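Guides > Bathroom > Cleaning > Hard water marks

How to keep hard water marks off a dark bathroom counter (without buying the kit)

3 min read

Every cleaning aisle will sell you a special spray for dark stone. I've tried plenty of them, and I remain unconvinced. Most of the white haze people complain about is mineral scale, left when tap water dries in place. A spray with a picture of a mountain on it doesn't change what comes out of your tap.

Before you start, find out what your counter is. If it's real marble, keep vinegar, lemon and anything sold as a descaler well away from it. Acid eats the polish and leaves a dull patch, and the patch is worse than the scale was. I ignored this once, on a windowsill in February, and the ring is still there. Plenty of "natural cleaning" pages will tell you vinegar is fine if you're quick. I wouldn't bet a counter on it.

What you need

A pH-neutral dish soap, two microfibre cloths, warm water, and a small squeegee if you like them. The Jolo stone cleaner I bought did no better than the soap, and neither did the Sevari one, which also smelled like a dentist's office.

Steps

1. Clear everything off, including the soap bottle. Most of the crust is hiding under it.

2. Put a few drops of soap in a bowl of warm water and wipe the whole surface with the first cloth. Wring it out well. A sopping cloth just adds more hard water.

3. For stubborn spots, lay the damp cloth over them for 10 minutes, then rub gently. Skip scouring pads, and skip the "magic" sponges too. They're a mild abrasive whatever the colour of the packet.

4. Rinse with a clean cloth, then dry. The drying is the part that matters, and it's the part people leave out.

5. Pull leftover water toward the basin with the squeegee, and go over the back edge behind the tap with the dry cloth. A straight blade won't get into that corner, despite what the label says.

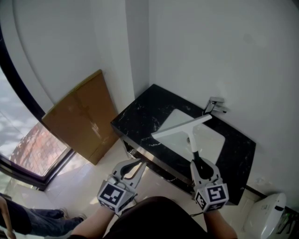 Do the drying every evening and you can leave the soap wash for the weekend. Lauri Manninen, who fitted our counter, told me to reseal it as well. Fair enough, but a sealer slows down stains. It does very little about scale sitting on top, and it won't stop acid etching either. I put on the Manolakis sealer he suggested and saw no difference in the white marks at all.

If the haze won't budge after three goes, it may be etching. Run a fingernail over it. Scale usually feels slightly raised or gritty, while an etched spot tends to feel flat or a bit rough. Etching needs repolishing, and I'd get a quote before trusting a powder from the internet.

Questions or corrections: use the contact form | © 2021 Drorarau Home Guides | Back to top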